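Utensil stand on the table or hang everything on the wall?

rmellor
Trying out one of those steel stands with the hook ring on top. Four hooks, round base.
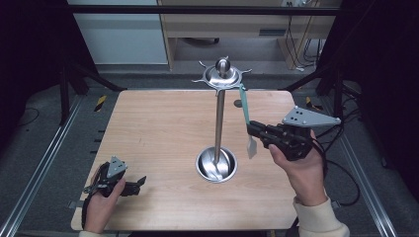 Reply 1 – kettle_l
I had one in Clindville for years. Fine for a spatula and a ladle. Anything with a heavy head makes it lean, so hang those across from each other.

Reply 2 – bartdg
Wall rail, every time. Mine cost 25 dollars and takes up no table space. A stand gets in the way as soon as you roll out dough.

Reply 3 – kettle_l
Not everyone can drill, Bart. I rent.

Reply 4 – venlap
Does the spatula have a hole in the handle? Some of my long ones are too thick at the end for small hooks. I ended up putting those in a jar.

Reply 5 – rmellor
It has one, but it's a tight fit. I may open it up a little with a round file.

Reply 6 – bartdg
Don't file it. You'll get a rough edge that holds grease. Tie a loop of kitchen string through it.

Reply 7 – venlap
String gets greasy too – I'd file it and sand it smooth.

Reply 8 – rehema_k
Wipe the base dish every night whichever way you go. Drips collect there and polished steel shows every spot.

Reply 9 – rmellor
Will do. Trying the string first.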